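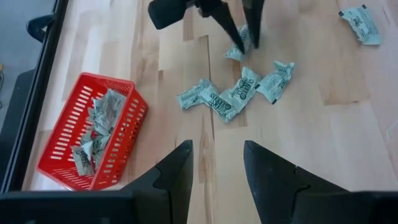

## Dredis de dos brazos: lo que me habría gustado saber antes de pedir presupuesto

Reseña rápida, escrita entre reunión y reunión. Llevamos 18 semanas con el Dredis en el taller y ya toca decidir si entra un segundo en el presupuesto de marzo. Tarea de prueba: recoger envoltorios arrugados de la mesa y echarlos a una cesta roja. Suena tonto. No lo es, el papel arrugado es de lo peor que hay para una pinza rígida.

**Lo que se compra**

Dos brazos, dos pinzas, cables, controlador. Punto. La mesa aparte. Las cámaras aparte. El soporte de techo aparte (y el montaje del soporte, otra factura). Kesach, el distribuidor, lo pone todo en el pdf pero en la página 9, letra pequeña. Pedid el presupuesto desglosado desde el primer correo.

**Pinzas**

Dedos largos y negros, acabados en punta. Para envoltorios bien: entran por debajo del pliegue y cierran. Con el papel aplastado contra la madera, peor, toca repetir. Juego de dedos de repuesto: comprad uno desde el principio, el nuestro tardó alrededor de 9 semanas en llegar y mientras tanto a cruzar los dedos propios.

**Brazos**

Rápidos, más de lo que esperaba. Ruido aceptable. Los cables van por fuera haciendo bucles sobre las articulaciones - a mí no me gusta nada, Idalina Abreu (compras) dice que así se cambian en un rato y que en el Fakir, que miramos antes, había que desmontar medio brazo. Vale, punto para ella.

El alcance sobra para una mesa como la nuestra. Si la vuestra es mas profunda, medid antes. Medid dos veces.

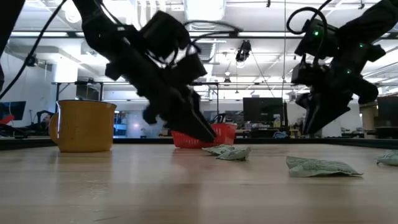
**Kuo-hua Fang**
*Planificación de equipos, taller de Fotville*

**Los costes que no vi venir**

- Horas de puesta en marcha: 162. Habíamos previsto bastantes menos. Esto solo ya cambia la cuenta.
- Formación: incluida para 2 personas, el resto se paga.
- Consumibles: cestas, tazas, envoltorios de sobra... calderilla, pero pedid una partida propia o acabaréis pasando tiques sueltos.
- Espacio. Hay que poder rodear la mesa con los brazos en marcha, y eso en nuestra sala quiso decir mover estanterías.

**Soporte técnico**

Contestan por correo, en el día casi siempre. Por teléfono no he conseguido hablar con nadie. El manual en castellano tiene partes sin traducir, sobre todo la de calibracion, justo la que más se usa.

**¿Lo volvería a comprar?**

Sí, con condiciones. Para tareas de mesa, objetos ligeros, cosas blandas: cumple. Para carga o ritmo de producción no lo he probado y no lo recomendaría a ciegas. El segundo lo pediría con dedos de repuesto y las cámaras en el mismo pedido, que Kesach solo hace descuento así.

Falta comparar el contrato de mantenimiento con el de Fakir. Idalina tiene los números, yo todavía no.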